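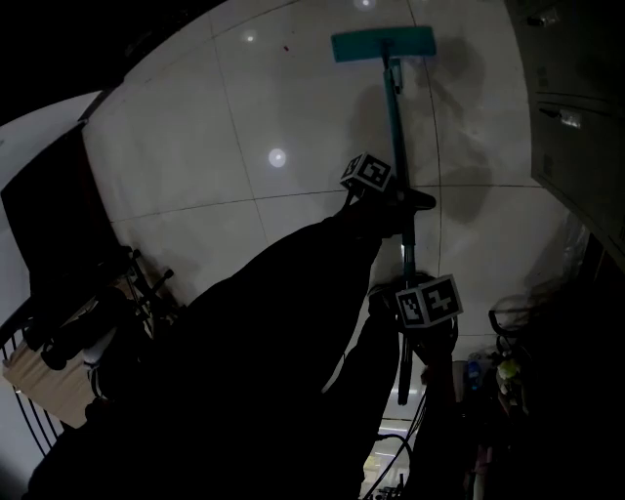 Will old save files from Stativano still work after the spring update?

Old saves will load in the new version, but the game makes a converted copy of each one, and the copy cannot be opened again in the earlier version.

Home News Reviews Guides Forum Contact

Stativano update brings two-player mode and new save system

Published 3/25/23

The studio Vullbridge has released the spring update for Stativano, its turn-based adventure game about rival mapmakers. The update is free for all owners of the PC version. It adds a mode for two players, changes the way in which the game stores progress, and repairs a long list of errors which players have reported in the forum during the winter.

The two-player mode was the most requested feature after the release of the game in October. Until now, Stativano could only be played alone. In the new mode, each person controls one mapmaker and has a separate bag, a separate supply of ink and a separate notebook. The map itself is shared. When one player draws a river or a road, the other player sees it at once, also if it is drawn in the wrong place.

It is possible to play on the same computer with two controllers, or over the internet by invitation. There is no search for unknown partners. Calum Mowat, the lead designer, explained in the update notes that the team considered such a search and decided against it for the moment. "A full journey takes many evenings, and a stranger will often not come back for the second evening," he wrote. "We prefer that you invite a person you can call on the phone."

Players who already have a journey in progress can't change it into a shared one. A shared journey has to be started from the beginning, and both players must have finished the opening chapter in Nanov at least once. This rule has received some criticism in the forum, especially from people who bought the game a second time for a brother, a sister or a child and wanted to begin together. Vullbridge answered that the opening chapter teaches the drawing tools step by step, and that the lessons do not function well when two people try to read them at different speeds. The chapter can be finished in one evening.

The second large change concerns the save files. In the old version, the complete map was written again each time when the player rested at a camp. With a small map this was not noticeable. Players who had explored everything between Nanov and the coast had to wait a long time, and in some cases the game closed itself in the middle of the writing. Then the journey was lost from the last camp or, in the worst case, completely.

The new system writes only the parts of the map that are different from before. It also keeps the previous save until the new one has been checked. According to Notburga Baumgartner, who programmed the conversion, her test file was a journey sent in by a player with 1382 drawn locations. "This file was our enemy for the whole winter," she said. "Now it saves while the campfire animation is playing, and I do not have to look at it anymore."

When the updated game is started for the first time, it looks for old journeys and offers to convert them. The original files are moved to a folder with the name "before spring" and are not deleted. Anyone who plays on two computers should update both of them before continuing, because a converted journey will appear as damaged in the old version. It is not damaged, but the old version has no way to know this.

There is also a limit that players should be aware of. The notebook can now hold 200 pages, and pages above this number are packed together into an archive during the conversion. The archive can be read at any desk in the game, but it cannot be carried on the road. Those who write a lot may want to sort their notebook before they install the update. Pages with a red ribbon are always kept in the front part.

Among the smaller changes, many concern the harbor town of Mai. The ferry there no longer leaves without the player when a conversation is still open. The lamp seller finally accepts the foreign coins that he asks for in the dialogue. A staircase behind the customs house, which could be walked down but never up, works in both directions. The weather in Mai has been adjusted as well, and the heavy fog comes less often in the morning hours.

The fight against the tax inspector at the end of the third chapter has become easier on the lowest difficulty. On the other difficulties it is the same as before, except that his dog does not count as a second opponent when the player tries to retreat. Several players had described this as unfair. In my own journey I lost to the dog more often than to the inspector, so I can understand the complaint.

For keyboard players, all commands can now be assigned freely, including the one for turning the map. The text size has a new largest step, and the legend of the map can be shown with symbols in place of colors. The subtitles remember their setting after the game is closed, which they did not do before.

Some problems are known and are not solved yet. In a shared journey, the sound of the rain can continue inside houses for the player who joined by invitation. The German text of the new tutorial has a few lines that are too long for their boxes. If both players open the same merchant's chest at the same moment, one of them must wait until the other closes it, and the game does not show a message about this. Vullbridge says that a smaller correction for these points is in preparation, without giving a date.

No information was given about the console version. Mowat wrote only that the work on it continues and that it will include the shared mode from the first day. The price of the PC version stays unchanged.

The update is downloaded automatically for most players. If it does not appear, the game should be closed completely and the launcher started again. The full list of changes can be read in the main menu under "News from Nanov."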